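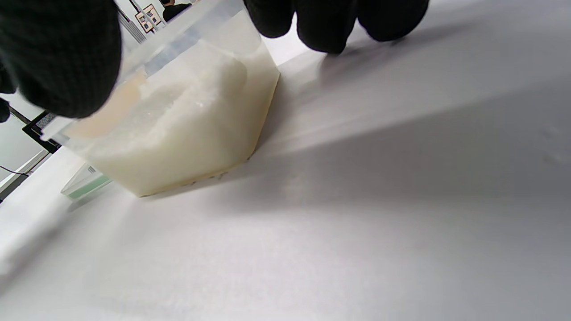 Edinは、量り売りの白い粒ものは移し替えの段階でいちばん無駄が出ると言う。袋から直接容器に入れず、一度ボウルに空けてから移したほうがいい、というのが前からの持論だ。

**台所の保存容器 情報交換スレ**
(粉もの・砂糖・塩の話はこちらへ)

---

**losto_daidokoro**

Edinさんの意見は前スレでも読みましたが、ボウルを挟むと洗い物が増えるだけでは。うちは容器を少し傾けて、縁に袋の口を当ててゆっくり入れています。口の広い角型ならこれでほとんどこぼれません。

困っているのは移し替えより固まることのほうです。グラニュー糖は平気なのに、粗塩だけ梅雨に入る前から塊になります。容器は半透明のポリプロピレン、ふたはかぶせるだけのものです。

---

**Edin Babić**

ボウルを挟むのは量を見るためでもあります。袋の残りが容器に入りきるかどうか、空けてみればすぐわかる。入りきらずに輪ゴムで留めた袋が棚に残るのが嫌なんです。

塩の塊はふたのせいだと思います。かぶせるだけのふたは、塩には向きません。

---

**プロッサー**

粗塩は製品によっては最初からにがり分で湿っています。密閉しても湿ったままなので、ふたを替えても変わらないかもしれません。

自分はフライパンで弱火で炒って、完全に冷ましてから容器に入れています。炒りすぎると粒が跳ねるので、さらっとしてきたら火を止めます。冷まさずにふたをすると内側に水滴がついて元に戻ります。一度やりました。

---

**selma_s**

炒るのは賛成ですが、にがりの風味が目当てで粗塩を買っている人もいると思います。漬物用なら湿ったままで何も困りません。

うちは塩を二つに分けています。
- 漬物と下ごしらえ用:湿ったまま、広口の容器
- 食卓用:炒ったもの、小さい瓶

砂糖は炒れないので、固まったら食パンを一切れ入れて一晩置きます。

---

**losto_daidokoro**

食パンは上白糖の話ですよね? グラニュー糖に入れたら逆にべたつきませんか。

---

**selma_s**

書き方が悪かったです。上白糖と三温糖だけです。グラニュー糖には入れないでください。あちらは軽く振るか、容器の角を手で押せばたいてい崩れます。

---

**ガルブレイス**

角型の容器の話が出たので。角型は棚に並べるには一番ですが、底の隅に残った分がスプーンで取れません。角が丸めてあるものを選ぶとだいぶ違います。

それと継ぎ足しはしないほうがいいです。底に古い砂糖が残り続けます。空になったら洗って、一日乾かしてから次を入れる。これだけで塊はかなり減りました。

---

**Edin Babić**

継ぎ足し禁止は理屈ではわかりますが、毎回空になるまで待つと、料理の途中で切れます。うちは残りが2センチを切ったら別の小皿に出して、先に使います。容器はその間に洗う。

乾かすのに一日もかけません。布巾で拭いて、口を下にして網の上に50分置けば足ります。

---

**ガルブレイス**

50分は夏の話では。冬の北向きの台所だと、ふたの溝に水が残ります。本体は乾いていても溝から湿気が回ります。

---

**プロッサー**

溝は綿棒か、細く折ったキッチンペーパーで拭けば済みます。パッキンつきなら外して別に乾かしてください。

---

**stavros_v**

横から失礼します。Estsideの三丁目の店で、Plasowの角型容器がセット1,635円で出ていました。半透明で、重ねられます。砂糖一袋が入るかどうかは確かめていません。

ふたの閉まりは店頭で触った限りでは固めでした。濡れた手だと開けにくいかもしれません。

---

**losto_daidokoro**

情報ありがとうございます。半透明だと残りの量は見えますが、塩と砂糖の区別がつかなくなるのが難点です。皆さんはラベルをどこに貼っていますか。ふたに貼っていたら、洗ったときに入れ違えました。

---

**selma_s**

本体の側面です。マスキングテープに油性ペンで中身と開封した月だけ書いています。今あるのは「粗塩 4月」。ふたには何も貼りません。

---

**Edin Babić**

側面だと棚の奥に入れたとき見えません。引き出しにしまう人はふた、棚に置く人は側面でしょう。うちは引き出しなのでふたに貼って、本体の底にも同じものを貼っています。

---

**ガルブレイス**

引き出しは下がコンロのオーブンだと温まるので注意。去年それで三温糖をだめにしました。温度計を入れてみたら、オーブンを使っていないときでも32度ありました。

---

**losto_daidokoro**

うちの塩の置き場所、まさにコンロの横でした。湯気が当たる位置です。ひとまず反対側の棚に移して、半分だけ炒ってみます。残り半分はそのまま同じ棚に置いて比べます。

---

**プロッサー**

比べるなら容器も同じものにしてください。片方だけパッキンつきだと、どちらが効いたのかわからなくなります。

---

**losto_daidokoro**

同じ容器がもう一つあるのでそれを使います。梅雨が明けたらまた書きます。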